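티켓 번호 723
제품: Briltholm 주문 관리 프로그램
제목: 배송지 메모가 송장에 출력되지 않음
접수자: Noemi Achterberg
담당: Lyle Montoya
접수일: 2021년 1월 14일
상태: 해결됨

증상
주문 화면에서 배송 메모를 입력하고 저장하면 목록에는 정상으로 보이는데, 송장을 인쇄하면 메모 칸이 비어 나옵니다. 어제까지는 잘 나왔습니다. 프로그램을 껐다 켜도 같고, 다른 PC에서 인쇄해도 같습니다. 오류 창은 뜨지 않습니다.

담당자 답변 1
문의 감사합니다. 메모가 비는 주문과 정상으로 나오는 주문의 번호를 하나씩 알려 주세요. 송장 양식을 최근에 수정하셨는지도 확인 부탁드립니다. 설정 > 출력 > 양식 관리에서 마지막 수정 시각을 볼 수 있습니다.

접수자 회신
양식은 작년 3월 이후로 건드린 적이 없습니다. 비는 주문은 162번입니다. 정상으로 나오는 주문은 오늘 들어온 것 중에는 못 찾았고, 지난주 주문을 다시 인쇄하면 메모가 나옵니다. 저희는 포장하는 자리에서 송장을 보고 현관 앞, 경비실 같은 요청을 확인하기 때문에 메모가 없으면 주문 화면을 일일이 열어 봐야 합니다.
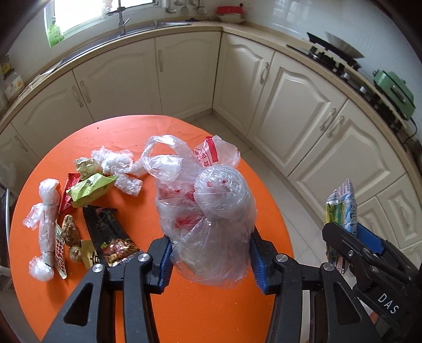 지금은 메모를 손으로 옮겨 적고 있습니다. 오후 출고 전까지 임시 방법이라도 있으면 알려 주세요.

담당자 답변 2
162번 주문의 로그를 확인했습니다. 어젯밤 업데이트 4에서 메모 칸의 내부 이름이 바뀌었는데, 예전에 만든 양식은 바뀌기 전 이름을 그대로 찾고 있습니다. 지난주 주문은 이전 이름으로 저장되어 있어 정상으로 나옵니다.

임시 조치는 다음과 같습니다.
1. 설정 > 출력 > 양식 관리에서 사용 중인 양식을 복사합니다.
2. 복사본에서 메모 칸을 지우고 필드 목록의 '배송 메모(신규)'를 같은 위치에 넣습니다.
3. 저장한 뒤 기본 양식으로 지정합니다.
원본 양식은 삭제하지 마세요. 지난주 이전 주문을 재출력할 때 필요합니다.

접수자 회신
2번에서 필드를 넣으니 글자가 작게 나오고 긴 메모는 뒷부분이 잘립니다. 짧은 메모는 잘 나옵니다.

담당자 답변 3
새 필드는 줄바꿈이 기본으로 꺼져 있습니다. 칸을 선택하고 속성에서 '자동 줄바꿈'을 켠 다음 글자 크기를 원래 양식과 같게 맞춰 주세요.

접수자 회신
줄바꿈을 켜니 전부 나옵니다. 오늘 주문은 모두 다시 인쇄했습니다.

처리 결과
양식 복사본으로 정상 출력 확인. 이전 양식의 필드 이름을 자동으로 바꾸는 수정은 개발팀 Amos Delacroix에게 전달했고 다음 업데이트에 포함 예정. 티켓 종료.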